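Questions We Get About the Paewai Community Sewing Room

Last updated 5/5/23

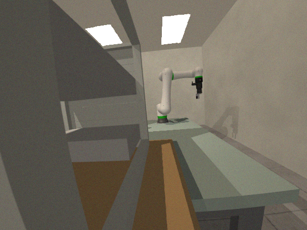 We've been answering the same emails over and over since we opened up the calendar in January, and we love hearing from you, but it seemed kinder to put everything in one place so you don't have to wait for one of us to get back from lunch. If your question isn't covered, please write anyway! We read everything, even if it takes us a couple of days.

Do I need to know how to sew before I come?

Not a stitch. Plenty of people walk in having never threaded a needle, and we have a soft spot for them. The Monday group is the gentlest place to start. Leokadia Witkowska leads it, and she will sit beside you for as long as it takes to get the bobbin in the right way around (it took me three tries my first night, and I still have to stop and think about it).

What does it cost?

A single visit is $4, paid at the desk. If you plan to come regularly, a season pass is $100 and covers every open session plus the mending nights. Workshops are priced separately and listed with their dates. If money is tight, send us a note and we'll work something out quietly. You don't have to explain yourself.

Should I bring my own machine?

You're welcome to, especially if you want to get comfortable with the one you have at home. Bring the power cord and foot pedal, please, and the manual if you can find it. Otherwise you can use one of ours. They're older metal machines, heavy as anything, and they'll go through denim without complaining. We do have 2 sergers, and those need to be booked ahead, as they're popular and people tend to settle in with them for the afternoon.

What should I bring to my first session?

Your fabric, washed and dried the way you plan to wash the finished thing. I know it's tempting to skip that step when you've just come home with something beautiful, but cotton shrinks, and I have a pair of pajama pants that end at my shins to prove it. Bring matching thread, too. We keep pins, chalk, rulers, and shears on hand. Please use the shears with the orange ribbon for fabric only, and the plain ones for paper patterns.

How much fabric should I buy?

It depends on the pattern and on how wide the bolt is, so check the back of the envelope before you go to the store. For a simple tote bag, one yard leaves you plenty to spare. For an apron, one and a half. If you're working with plaid or a big print that has to match at the seams, buy extra, and then maybe a little more than that.

Can I bring my kids?

Children 8 and up are welcome with a grown-up at the same table. Younger ones are lovely, but there are hot irons and a lot of pins, and we'd spend the whole evening worrying. There's a family session on the first Saturday of the month with hand sewing and felt, and little ones of any age can come to that.

Will you hem my pants for me?

We get this one a lot! We don't take in alterations, but we will happily teach you to do it yourself, and a pair of pants fits nicely into one mending night. If you'd like it done for you, the people at Jukurwood on the corner do tidy work and are usually quick.

My machine at home keeps jamming. Can somebody look at it?

Before you pack it into the car, try rethreading the whole thing with the presser foot up, and put in a fresh needle. That clears up a surprising number of troubles. If it still makes a bird's nest under the fabric, bring it to Przemysław Kaczmarczyk on a mending night. He can clean and oil most ordinary household machines, though he won't open up the computerized ones.

Do you take fabric donations?

Yes, with thanks, as long as pieces are clean and at least half a yard. Buttons, zippers, and elastic are wonderful too, if the elastic still has its stretch. We can't take foam, old pillows, or upholstery samples with the backing glued on. Please don't leave bags by the door overnight, as the rain gets at them.

What if I have to cancel?

Just let us know by noon the day before and we'll move your booking to another session. Workshop fees can be moved once, to any workshop at the same price. If you wake up sick, stay home and rest, and write to us when you're feeling better.

Where do I park?

The small lot behind the building fills early. Street parking is free after 6, and the side street is an easy walk, even carrying a machine, if you stop once to switch arms.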